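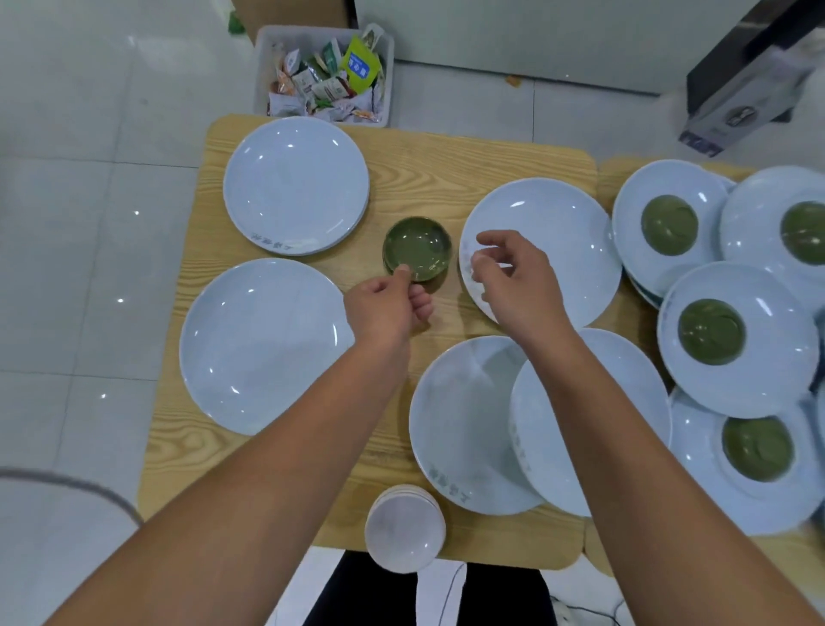
Setting out dishes by hand, one green dish to a plate.

Review: Korletey Tabletop Arm, starter package

We bought the Korletey in July to take over place-setting prep. The job is simple to describe. A plate goes down, a small green sauce dish goes in the center, and the finished set moves to the next table. A person does this without thinking. I wanted to know what it would cost to have an arm do it, and the quote alone did not tell me.

What you get for the base price is the arm, a controller, a two-finger gripper and a bench clamp. Setup took 11 hours across two days, most of it spent on the clamp. Our tables are wood and the clamp wants a thicker edge than we have. We ended up ordering the floor stand from Hadgate, and that was the first thing I had not budgeted for. If you have light tables, put the stand on the first order.

Performance on the dishes is good. They are small and round with a rim that the fingers can get hold of, and the arm places them close enough to center that I stopped checking. Out of the first 85 dishes it dropped 7. All of those came before I slowed the approach speed, and I have had very few drops after that.

Plates are another matter. The standard gripper will not separate one plate from a stack. It either slides off or picks up two. Korletey sells a suction head for this, priced separately, and it works on smooth glazed plates. It does not like a plate that is resting partly on its neighbor, so someone has to space them out first. At that point you have a person standing there anyway — and a person can just put the dish on.

Software is fine. Teaching a new position means moving the arm by hand and pressing a button. The camera add-on from Tedon finds plates that are not in a fixed spot, but it lost white plates under our ceiling lights until I turned the exposure well down. The manual covers this in one line near the back.

Things to plan for that are not on the quote:

Floor stand, if your table edge is thin.
Suction head, if you handle plates.
Cable covers. You will have more cords on the floor than you expect.
A spare set of finger pads. Ours wore smooth after 8 weeks.
Somebody's time, every day, to load and clear.

I also looked at the Clorkavau arm. It costs more up front but includes the suction head and a stand, and once I added up everything we bought, the gap was small. I would get both quotes with the same parts list before deciding.

We are keeping the Korletey for the dishes. Plates are still done by hand here, and I have no money set aside to change that this year.

Rating: 3 out of 5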